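4.2 Operating rules for low storage furniture

The rules in this section apply to any task in which a walking robot with two arms takes items from, or returns items to, furniture whose lowest surface is near the floor. They replace the February draft, which treated shoe racks, bedside units and media cabinets as a single class and set one reach limit for all of them. Cele and Mokgethi objected to that limit on the grounds that open racks and closed cabinets fail in different ways. An open rack lets the hand in from the front and above but has posts and shelf edges that the forearm can strike. A closed cabinet hides most of these contacts from the operator until they occur.

Rule 1 concerns stance. Both feet shall be placed before the reaching arm crosses the front edge of the furniture, and neither foot shall move while any part of the hand is between two shelves. If the target can't be reached from the chosen stance, the arm is withdrawn fully and the robot steps again. Partial withdrawal followed by a step was permitted in the Grovimden protocol. We do not permit it, as the elbow may still be level with a shelf when the weight shifts.

Rule 2 concerns clearance. The approach path shall leave 200 mm between the elbow and the nearest fixed post. Where the room layout makes this impossible, the trial may go ahead at reduced speed, and the operator records the exception in the session log. Loose cables on the robot are included in the clearance check. Adams and Bradamano both measure clearance from the outer shell of the arm alone, and their figures should not be compared directly with ours.

Rule 3 concerns the free arm. The arm that is not reaching shall be kept clear of the furniture and of the robot's own legs. It may be held low for balance, with the hand open. It shall not be used to brace against a shelf or a nearby seat.

Rule 4 concerns the grip. Footwear is to be held by a part that will bear the weight of the item without folding. For slides this is the strap. For closed slippers it is the heel or the upper, at the operator's choice. Items on lower shelves are left in place during the lift, and any contact with them is logged as a disturbance even if they do not move. Figure 2 shows a strap grip under this rule.
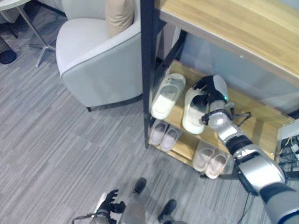

Figure 2. Right hand holding a white slide sandal by the strap at the middle shelf of a shoe rack. Slippers occupy the shelf below.

Rule 5 concerns release. The item shall be supported by its destination surface before the fingers open. The hand then stays still for 300 ms before it is drawn back, so that a snagged strap can be seen on the wrist force trace.

Two points remain open. Yeo has proposed that Rule 1 be relaxed for small changes of foot angle, and the Brundow group has asked for a separate clearance value for racks with metal posts. Neither change is adopted in this version. Sites that wish to test them should report those trials separately from the main set.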